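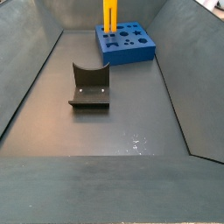 Blue foam shape sorter in the grey tray.

Which hole does the black cradle go in?

Edmund Lis
I bought a job lot of foam sorters at the Randdale school sale in January, 500 pieces in one crate and instructions for none of them. This block has the usual star, squares and circles. It also came home with a black piece with a dip in the top and two raised sides, and a flat yellow fork with two prongs.
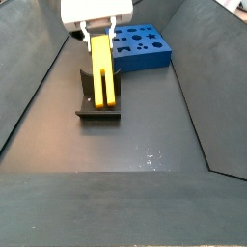 The fork will rest on the cradle quite happily, so for nearly 54 minutes I took them for a very small piece of modern sculpture. Is the cradle part of the sorter or a stand for something else?

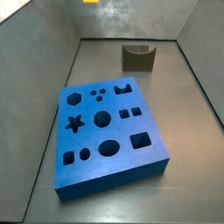

Lena Ostrowski
Part of the sorter, I'd say. Look along the back row, next to the three little circles. The wide hole with the curved dip has the same outline as your cradle. Lay the cradle flat over it before you push - foam tears, and it bears grudges. 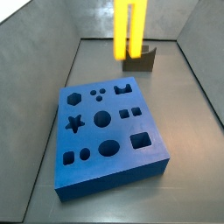 Bautista Navarrete
Ours is all wood so can't help. Would keep the yellow one though.

We use cookies to remember your settings. Accept or manage cookies.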